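Journal of Workplace Learning Practice > Articles > Trainer qualifications and what follows
Print this article | E-mail this article

4.2 What trainers kept after the certificate

The survey results in the previous section give a cheerful picture, as surveys filled in on the last afternoon of a course tend to do. Of the 400 people who completed the trainer's certificate at the two providers, Nirard and Değirmenci, nearly all said they would change the way they ran their own sessions. We went back in September to find out whether they had.

The follow-up relied on session plans. Every certificate holder had been asked to send us the plan for each session they ran in the first 18 weeks after qualifying, and this produced 2255 plans, a number that sounded more attractive in the grant application than it did on the office floor. Each plan was coded for three things taught heavily on both courses: a stated objective, a practice activity, and a check on learning before people went home.

Stated objectives survived very well. They appeared in most plans from both providers, usually at the top and often in bold. Whether they had much to do with the rest of the plan is another matter. In the Skutemside group we found the same objective, misspelled the same way, on sessions about fire safety, expense claims and handling difficult phone calls. We coded these as present, since the coding guide said to, and have since revised the coding guide.

Practice activities did less well. Trainers who worked inside a single firm kept them longer than those who moved between clients, and the gap widened as the weeks went by. Several plans held on to the heading "Activity" and moved a slide show underneath it. Session length explains part of this: when a manager cuts a half-day course to an hour, the hour that remains is nearly always the one with the talking in it.
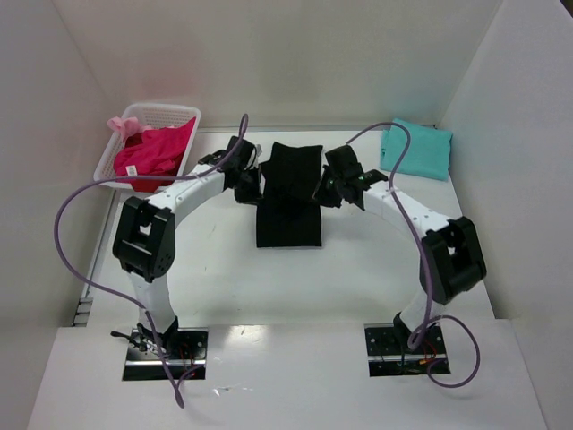
Figure 3. Two robot arms at a white work table, with a black garment lying flat between their grippers.

The end-of-session check fared worst of all. Plans from the Cloltby sites dropped it early and did not bring it back, although the same trainers went on listing it among the most useful parts of the certificate. We don't take this as bad faith. A check takes time at exactly the point when people are looking for their coats, and it carries a real risk of showing that the morning has not gone in. The satisfaction form carries no such risk, and it turned up in almost every plan we read.

Differences between the two providers were small. Nirard spreads its course over several months and Değirmenci teaches it in one block, and each had told us, at some length, why the other's approach could not work. On our measures both approaches worked to much the same modest degree. What did seem to matter was whether a trainer had been watched by a colleague after qualifying – even one visit went with fuller plans later on. We can't say which way this runs. Careful trainers may simply be the ones who invite a colleague in.

Two limits should be kept in mind. A plan is a promise, and we did not sit in on the sessions to see it kept. Plans were also sent in by the trainers themselves, and those who had stopped writing them had, understandably, nothing to send. Section 4.3 turns to the coaching certificate, where the paperwork is thinner and the opinions are stronger.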